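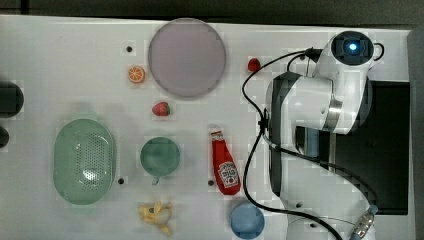 Comidinha de brinquedo e utensílios de cozinha sobre tampo branco.

1/ Fio sobre um assunto pouco glamoroso: brancos em fotografia de produto, e porque é que o mesmo tampo sai creme numa página e azulado na seguinte. Passei fevereiro a rever o catálogo da Plendby, 476 referências, quase todas fotografadas sobre branco.

2/ Ponto de partida: "branco" não é um valor. Um tampo lacado, um papel couché e uma folha de fundo de estúdio têm refletâncias espectrais diferentes. O olho adapta-se e chama branco a todos. O sensor regista o que lá chega.

3/ Os papéis de fundo trazem muitas vezes branqueadores óticos. Absorvem ultravioleta e reemitem no azul. Com flash sem filtro UV, o fundo puxa para azul e o produto não. Corrigir o fundo no balanço de brancos amarelece tudo o resto. É um erro clássico e vê-se muito em catálogos baratos.

4/ Regra que uso: o balanço de brancos mede-se num cartão cinzento neutro, colocado no plano do produto, com a luz definitiva. Nunca no fundo. O fundo trata-se depois, com máscara, se for preciso.

5/ Exposição. Fundo a 255 nos três canais parece limpo no ecrã e come a aresta dos objetos claros. Prefiro deixar o tampo entre 242 e 248 e subir só no recorte final. Uma chávena branca sobre branco precisa dessa margem para ter contorno.

6/ Luz ambiente: apagar tudo. Uma fluorescente de teto a contribuir com um ponto abaixo do flash já dá sombras esverdeadas. Teste simples - disparar com o flash desligado e as definições da sessão. Se a imagem não sair preta, há contaminação.

7/ Paredes também contam. O estúdio da Georgiou tinha uma parede salmão a dois metros da mesa. Todas as sombras do lado esquerdo vinham quentes. Resolveu-se com uma bandeira preta, depois de 2 dias a culpar o perfil da câmara.

8/ Perfis: um perfil DNG por combinação de câmara, objetiva e fonte de luz. Não por sessão, não por cliente. Refaço quando muda o tubo de flash ou o difusor. Difusores de nylon amarelecem com o uso e ninguém os troca a tempo.

9/ Monitor. Para web calibro a D65, 120 cd/m2, gama 2.2. Para prova impressa desço para D50 e comparo numa cabina normalizada. Comparar uma prova em papel com um ecrã a 6500 K, ao lado de uma janela, não serve para nada.

10/ Exportação: sRGB com perfil incorporado. Ainda recebo ficheiros em Adobe RGB sem perfil e depois perguntam-me porque é que os vermelhos estão mortos. O browser assume sRGB e interpreta mal os valores.

11/ Números da revisão: 3.310 ficheiros no total, contando ângulos alternativos. O script mede a mediana de uma zona do fundo e converte para Lab. Tolerância: b* entre -1 e +1. O pior lote, o da linha Clisumwood, tinha o fundo com b* a +9. A olho nu, isolado, parecia aceitável. Em grelha, ao lado dos outros, parecia papel velho.

12/ É na grelha que se decide. Uma imagem sozinha perdoa quase tudo, uma página com doze miniaturas não. Revejam sempre em folha de contacto, fundo cinzento médio, sem zoom.

13/ Para quem perguntou pelo software: o script é Python com rawpy e colour-science, nada de especial. A folha de contacto sai do Juladden, que é feio mas respeita os perfis incorporados.

14/ Falta-me a parte dos metais polidos e do vidro, onde quase nada disto se aplica tal e qual. Fica para outro fio. Se tiverem medições próprias de papéis de fundo sem branqueador ótico, mandem, de preferência com o espectro e não só o Lab.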